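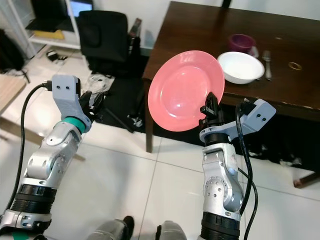 No. 36

I have been putting off writing up the garden water project, mostly because it wasn't finished. It still isn't, but the tank is in and the pump runs, so I'll set down what I did while I remember it.

The yard slopes away from the house toward the back fence. The beds are all at the bottom, and the only outdoor faucet is at the top, next to the kitchen steps. For years I dragged a hose down the slope every evening and coiled it back up afterward. Last summer the city started restricting watering to two evenings a week, and the tomatoes did badly. I picked up maybe a dozen that were worth eating.

Georges Sayegh, two houses down, collects rain off his garage roof and has done it since before we moved here. He walked me through his setup on a Thursday after work. He has two barrels on cinder blocks, a screen over the downspout, and a brass valve at the bottom of each. He told me to skip barrels and buy one proper tank, as he has spent years fixing the hose that joins his two.

I bought a used tank from a plant nursery that was closing. It's green, a bit faded on one side, and heavier than I thought. Tane Ruawai brought his trailer and we rolled it through the side gate with an inch to spare on each side. I had measured the gate. I had not measured the latch, which sticks out, so the latch came off and is still sitting on the workbench.

The base took the longest. I dug down 6 inches, put in gravel, tamped it, and laid pavers on top. The first time I checked it with a level it was off by enough that I pulled up half of it. Water is heavy and I didn't want the tank leaning toward the fence – the fence isn't mine.

After that came the downspout. I cut it with a hacksaw at shoulder height and fitted a diverter that sends the first few gallons off to the side. That first water carries most of the grit and leaf bits. The diverter has a small chamber that has to be emptied by hand after each rain. I forget about half the time. When I forget, it smells.

The pump is a small one made by Indesen. It sits on a paver beside the tank and pushes water through a half-inch line to the beds. I ran the line along the bottom of the fence and pinned it every couple of feet. Each bed has its own shutoff, so I can leave the beans alone while the squash gets a soak. The pump is louder than I'd like with the kitchen window open. I may build a box for it.

We had one good storm in June and the tank filled to just under the overflow. That lasted 12 days with the beds watered every other evening, and then I was back to the hose. A second tank would help, but there isn't space for it unless I move the compost, and I moved the compost last year.

Still to do: put the latch back on the gate, cover the stretch of line by the steps where people trip on it, and find a better lid. The one that came with the tank has a crack in it and I have it taped. Ye-seo Jang says mosquitoes will get through anything wider than a pencil lead, so I'm cutting a piece of window screen to go underneath this weekend.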